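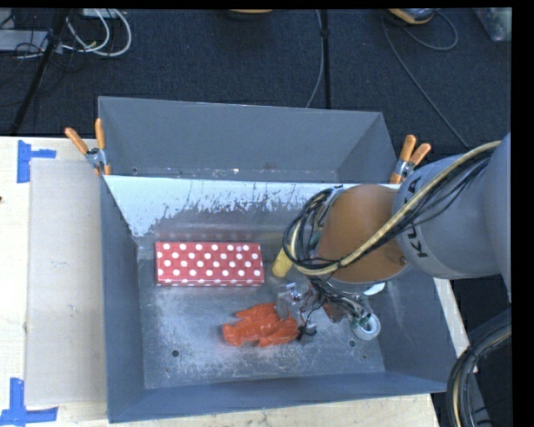 What does the Beren cell cost to run once it is built?

Electricity is the main item. The controller and arm together draw far less than the compressor we first tried, and the workshop's ordinary ring main copes with both. After that come gripper parts, cable ties and tape, in that order. We do not charge members for time on the cell.

Which arm does the build use?

A second-hand KUKA, bought with its controller and teach pendant. Most of these notes apply to any six-axis arm of similar reach, but the mounting dimensions and the cable lengths do not. Check your own drawings before cutting anything.

Where do the build files live?

In the members' area of the Nowicki workshop site, under Beren. The mechanical drawings, the wiring list and the control code are kept in separate folders. The code folder changes often. The drawings were last revised on July 5, 2019 and should be treated as fixed.

What is Clomau?

Clomau is our control program. It reads a list of poses, sends them to the arm controller one at a time, and opens or closes the gripper between them. It has no planner. If two poses are joined by a straight line that passes through the bin wall, Clomau will try to follow it. Add a pose above the rim for every entry and every exit.

Why a metal bin?

Plastic ones flexed when the gripper touched the side, and the floor height changed with the load. Metal stays where it is put. The bin on the bench is grey, divided into a narrow rear compartment and a larger front one, and the picking is done in the front. Its floor is bare and worn, which matters for sensing (see the question on reflections).

How is the divider held?

With a spring clamp at each end. Bolts would be tidier, but the divider came out 19 times in the first month while we were setting depths, and clamps take seconds. Keep the handles out of the arm's path. The right-hand clamp is the one to watch, as the arm comes in from that side.

Do the holes in the bin floor matter?

Only for small items. Anything narrower than the hole will tip or lodge in it. Either leave small items out of the set or cover the holes from underneath.

What should I use as test objects?

Start with a rectangular box. A patterned one, such as our red box with white polka dots, gives the software plenty to match on its top face. Move on to cylinders, then to irregular shapes with glossy or creased surfaces. Do not start with the irregular ones. A failed pick on a lobed, shiny object could be the fault of the gripper, the pose or the sensing, and you will not know which.

Do reflections cause false detections?

Yes. A bright box close to the divider puts a faint patch of its own colour on the metal behind it. Set a minimum height for detections and most of these disappear. Ours is 17 mm above the bin floor. Matt paint also works but wears off quickly.

How should the cables be routed?

Along the arm, with slack at each joint — and more of it at the wrist than looks necessary. The wrist turns furthest, and a cable that is comfortable at zero can be tight at the limit. Our hose makes a loop beside the wrist for this reason. Jog each axis slowly to both ends of its travel before running any program.

Can the gripper wiring be left exposed?

For testing, yes. Thin wires below the wrist can catch on objects and hide them from an overhead camera, so bundle them before long runs. The Ekon gripper board has its connectors on one side only, and a short sleeve fits over the whole group.

How is the bin position kept the same between sessions?

Mark the table with tape. We use blue, one strip along and one across at each marker. Pale wood takes the tape well and it lifts off without residue. Measure from the tape to the bin, write the figures down, and check them whenever the table has been moved. Ours are 336 mm and 164 mm.

What speed should the first runs use?

The lowest the controller offers, in manual mode, with the enabling switch held. Raise it in small steps once a full cycle has passed without contact. Automatic mode requires the guard circuit to be wired and tested. Nobody should reach into the bin with the drives on, at any speed.

Will there be a second version?

A new gripper mount is planned for November. The bin, the divider and the table layout stay as they are, so existing pose lists will need only a new tool offset.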